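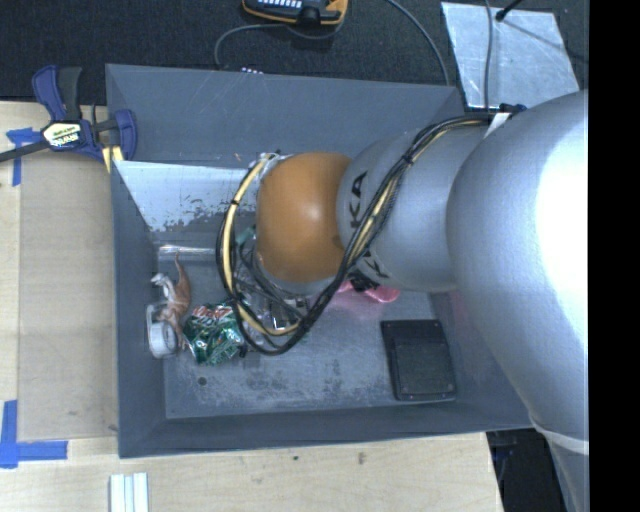

Cell 3 bin station: frequently asked questions

Applies to the Keler picking cell at Matheson. Last revised Thu 30 November.

How is the bin located?
The bin sits directly on the tabletop. A bar clamp holds the rim at the upper left corner, and blue tape marks the table surface. If the bin has been moved, set it back to the marks, refit the clamp and run the Reven bin check before the next pick. Do not shift the tape to suit the bin.

How much slack should the wrist cables have?
Enough for a full loop around the wrist cap with the last joint at either end of its travel. Too little and the connectors take the load. Too much and the loop drags on the bin wall during low picks. Jog through both limits at 10 per cent speed after any change.

Which cable ties are used on the bundle?
Black nylon, finger tight, trimmed flush. One goes on the loop and one on the link behind it. Replace any tie that has slid. Metal ties are not permitted.

The arm stops with fault 171. What does it mean?
Contact force exceeded the limit during approach. The usual causes are a bin out of position or an object lying hard against a wall. Clear the fault at the pendant, retract vertically and check the tool for damage. Two in one shift should be logged with Prekdale service.

Are scuffs on the bin floor a concern?
Surface wear is acceptable. Replace the bin if a gouge catches a fingernail or a wall has cracked. Dark blotches can affect the depth reading, so recalibrate if misses increase.

Can the test objects be changed?
Yes. Mixed shapes and finishes are preferred, including clear and shiny items. Nothing over 2 kg.

How often is the cell inspected?
Cables and clamp weekly, connectors every 18 weeks. The full calibration is done each September.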